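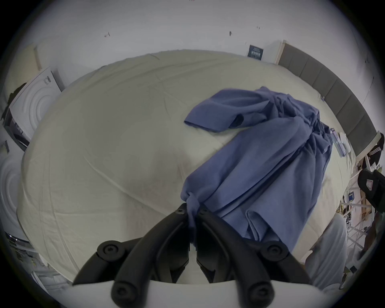
What does it cost to build a hand-held gripper at home? Ours came to 186 francs, not counting the printer or the two sets of fingers we broke.

OK so — hello, thanks Leonie for the slot. Twenty minutes, questions at the end, shout if the mic goes.

WHO
Me, Dezső Vass, plus Mathias Zürcher. Shared workshop in Plevedach, the bench by the compressor. Burgi did the drawings. Fabian Moser did the software and couldn't come today.

WHY HAND-HELD
Wanted an arm. Couldn't afford an arm. Build the hand first, carry it about, learn what it needs to grip. Camera on the tool, so you see what the fingers see. Arm can come later (Mathias says February, I say we'll see).

THE FINGERS
Two fingers, black linkages, pivots with a screw through the middle of each cap. Thick arms, rounded off. First lot were thin and square, looked smart, snapped at the pivot. Second lot snapped as well, other side. Third lot are what you see.
Pass the spare finger round here — don't forget to get it back!

PIVOTS
Tighten till it stops wobbling, then back off a quarter turn. Too tight and the fingers close one after the other. Thread lock, tiny drop. We used too much on the first and had to drill it out.
Caps: printed flat, 51 minutes a batch.

CLOTH
The slide with the blue garment on the bed. Fingers shut on the bunched end, rest of it trailing off across the sheet. Cloth is horrid. Flat sleeve like that one is the hard bit, nothing to get hold of. Bunched is easy, so start with bunched.
Say: practise on a bed, not a bench. Soft underneath, you can push down a bit and the tips don't chip.

CAMERA
Very wide lens. Straight things go bendy at the edges, you can see it on the bed. Fabian straightens it in software, ask me for the link. Do NOT glue the mount, we glued the mount.

WHAT WENT WRONG
— cable too short, 9 cm too short, measured with the fingers open
— grip pads peeled off, wrong tape
— lost the good hex key, still lost
— left a finger on the heater, went soft, its a banana now

NEXT
Softer tips. Name for it, Burgi wants Fuchs. Proper handle, mine gives you a sore thumb after a long go.
Files go up on the workshop page once Mathias has tidied them. Parts list on the back table, take one, theres 3 spelling mistakes on it, sorry.

Questions. Then coffee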